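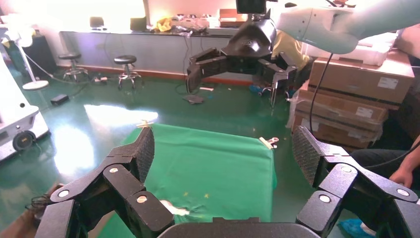
The green cloth, clipped at its corners.

Notes on a table covering, and on the storage of cords

Readers of this blog will recall that the matter of the work table was left unresolved in December. I undertook then to report on the covering once it had seen a reasonable period of service, and I do so now, with some additional remarks on the sorting of cords and small electrical items, a subject on which Tyra Berge has written to me twice.

The covering is a plain green cloth, purchased from Lobo as a single length of 182 centimetres. It was selected for its colour. White crumbs, scraps of tissue and other small litter are readily seen against a strong green, and a surface on which rubbish is visible is a surface that is more likely to be cleared. In this respect the cloth has performed as intended. I recommend a pass with a dry hand brush at the close of each session, working toward the nearest edge, with larger scraps lifted off by hand beforehand.

The cloth is held by small metal binder clips of the ordinary stationery kind. Jaime Magalhães had proposed double-sided tape, which we tried on the previous covering and found tedious to remove. Clips may be taken off in a moment when the cloth is to be shaken out or turned. They do permit a degree of creasing, and a cloth of this weight will not lie perfectly flat without ironing. I have not ironed it.

On the question of durability I must be less favourable. The cloth is now worn and torn in places, the larger of the torn patches being quite irregular in outline, and the white surface beneath shows through. One flap has curled upward near the spot where we usually place the sorting box. Belmiro Teixeira is of the view that a patch of the same fabric, glued from behind, would serve for a further season. Sofia Figueiredo would replace the whole. I incline to the second opinion, although the offcut is still in the cupboard and it would be a pity to waste it.

Those considering a similar arrangement may wish to note the following. A heavier fabric would cost more and would probably tear less. Vinyl from Visov was also examined, but its sheen was considered unsuitable under our lighting, the floor of the room being glossy enough already.

I turn now to the cords. Our former practice was to keep every power cord in one deep tub, with the result that any single cord could be retrieved only by extracting most of the others. We have since moved to shallow cardboard trays, open at the top, with one cord to a tray wherever space allows. The cord is gathered in loose loops and laid on the floor of the tray, and the plug is left at one end where it can be found at once. Tight winding around the hand is discouraged. Ties are optional, and I have largely given them up.

The trays are filled at the table and then carried to the shelf. Afonso Marinho labels them on the short side in pencil, which allows a tray to be reassigned without fresh cardboard. Cords of unknown purpose are held for 90 days in a tray marked with a question mark and are then taken to the electronics recycling depot at Brernton.
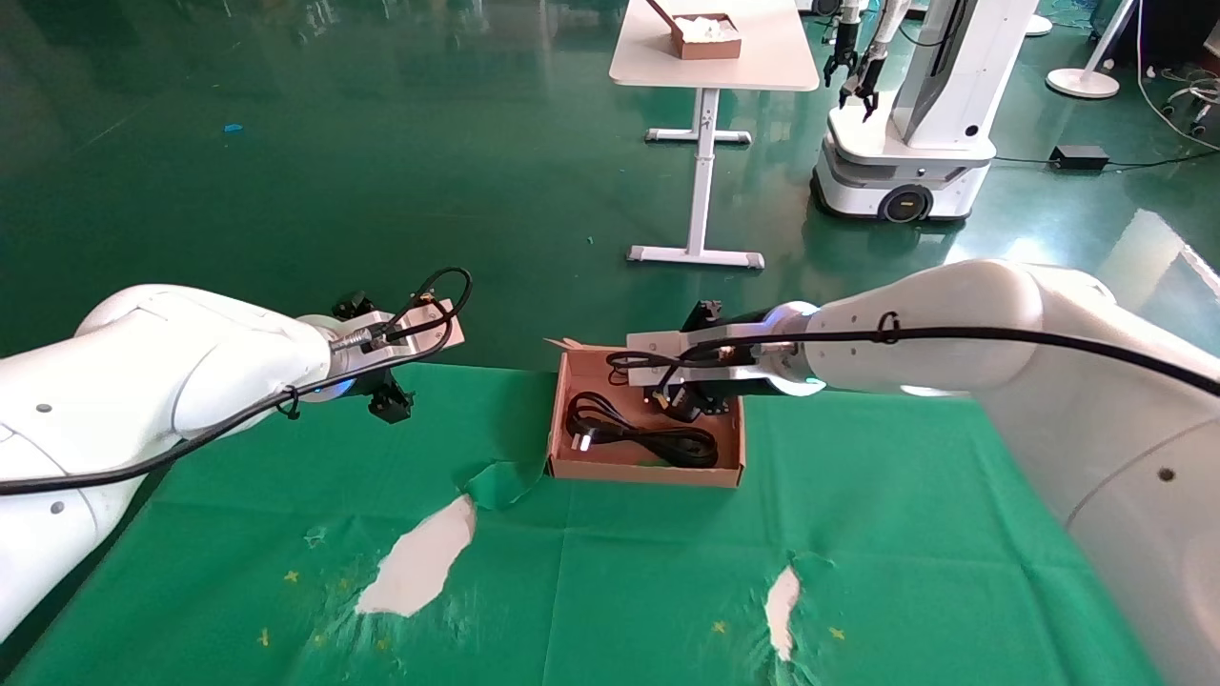
Matters outstanding

A decision on the replacement cloth will be made before the present one deteriorates further. Samples in two greens have been requested from Skorus – a mid green close to the existing shade, and a darker one that Tyra favours. I should be glad to hear from any reader who has used either fabric on a work table, particularly with regard to fraying at a cut edge.

Six further trays are also required. Suitable cardboard may be left beside the shelf, flattened, with any packing tape removed.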